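Getting white rings out of a glossy tabletop

Quick version, I've got people coming at six. White ring = moisture stuck in the finish. Black ring = it got down into the wood, different job, needs stripping, not covered here.

What you need

Soft cotton cloths, four or five. Old T-shirts fine.
Iron, no steam. Empty the tank first.
Mineral spirits.
Paste wax – I use Skorberg, clear. Gusero works too but takes ages to buff.
Non-gel white toothpaste, only for stubborn ones.
Dish soap. A few drops in 850 ml of warm water.

Clear everything off the part you're working on. Wipe with the soapy water, cloth wrung out hard. Then a plain damp cloth, then dry. Leave it an hour. Yes a whole hour.

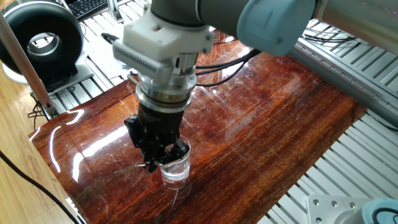
How long should a ring sit before you try to get it out?
Give a fresh one overnight, with a fan running if the room is humid. Plenty of them fade by morning and you can skip straight to the wax.

Still there? Do a test spot first. Underside or the back edge of a leg. Dab of mineral spirits, wait ten minutes. Finish goes sticky or cloudy – stop, call a refinisher.

Heat first

Fold a dry cloth in two, lay it over the ring. Iron on the lowest setting. Touch it down three or four seconds, lift, look. Move the iron the whole time. Repeat. Most light rings go in under ten passes, mine did, the big one by the window took more like twenty and I nearly gave up on it.

Don't turn the heat up becuase it's slow. Let the wood cool right down between rounds, hand flat on it, should feel like the rest of the table.

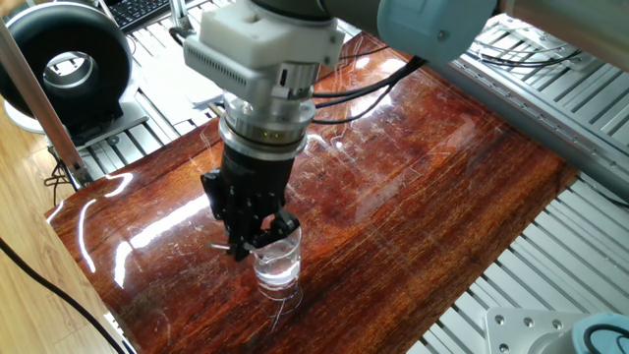 If heat only gets you halfway, go to the toothpaste. Pea-size blob, damp cloth, rub with the grain. Light pressure, thirty seconds, wipe, check. It's a mild abrasive so it will dull the shine a little. You fix that with the wax later. No baking soda on top, I tried it, left a haze I was buffing out for days.

Hajnalka Dudás left a comment on my old page saying she uses mayonnaise overnight. Haven't tried it. Smells, I'd guess. 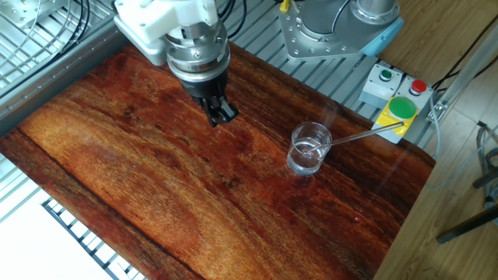

Small beaker on a glossy tabletop, some glare on the wood.

Fine scratches

Wax fills the shallow ones. If your fingernail catches, wax won't do it, get a fill stick. Sartori sells them in a mixed brown set, go one shade darker than you think.

Waxing

Thin coat. Thinner than that. Small circles to put it on, then with the grain. Wait fifteen minutes till it looks foggy, buff with a clean cloth and keep turning the cloth to a fresh side. Second coat next day if it looks patchy. 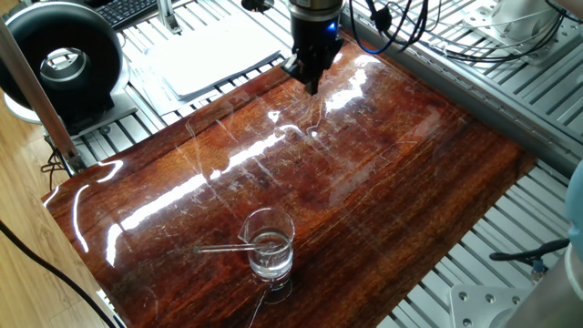

Check it from a low angle with one lamp on, across the room. Streaks show up right away. Streaky means too much wax – wipe down with a bit of mineral spirits, let it dry, start the waxing over. Not the whole thing, just teh waxing.

Rags: spread flat outside to dry. Never balled up in the trash.

After that, coasters. Cork or felt, no bare ceramic. Rewax in September or whenever water stops beading.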